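Minutes, produce packing working group
Obura site, September 3, 2020

1. Previous minutes
Accepted with one correction: the July order from Brevum was for 49 drawstring bags, previously entered as 32.

2. Bags
The clear plastic type stays in use. Contents can be checked from the side without opening, although creases hide the lower items. Cerside has offered a thicker film. Two sample packs to be requested before any change to the spec.

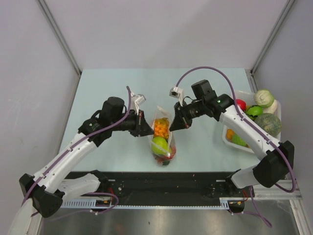

Packing order was discussed. The current sheet says large items first, small items on top. It does not cover tall items, and wording will be added. Fill limit remains at three quarters of bag height so that the neck can close.

3. Drawstrings
Cord ends are to be knotted before a bag is issued. Both cords must be reachable from above when the bag is standing. Bags with a cord pulled back inside the hem go in the reject box. 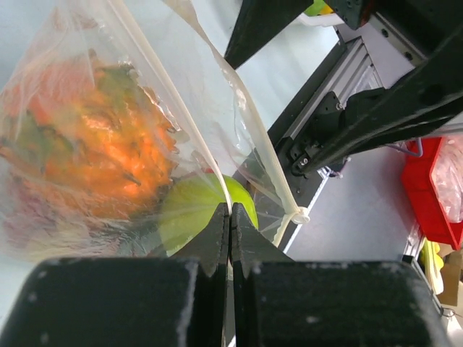 It was agreed to pull cords evenly. A closing test of 15 bags will be run at the Kundar bench and the results tabled at the next meeting.

4. Tray stock
The set of toy fruits and vegetables is to be kept in the white tray, mixed, with no sorting by color or size. A proposal to divide the tray was not carried.

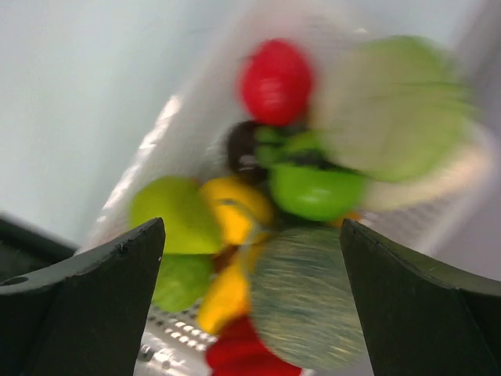

Items with split seams or flaking paint to be withdrawn. Replacements should match the originals in size; color match is preferred but not required. Cleaning stays as is, damp cloth only.

5. Table layout
Bag in the center, tray on the right. The layout drawing still shows the tray at the back and will be reissued.

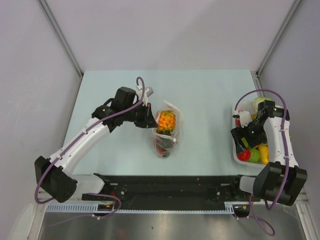

Tabletop to be wiped at the end of each shift. Spare bags are not to be stored on it.

6. Actions
Request samples from Cerside. Revise packing sheet. Reissue layout drawing. Run closing test.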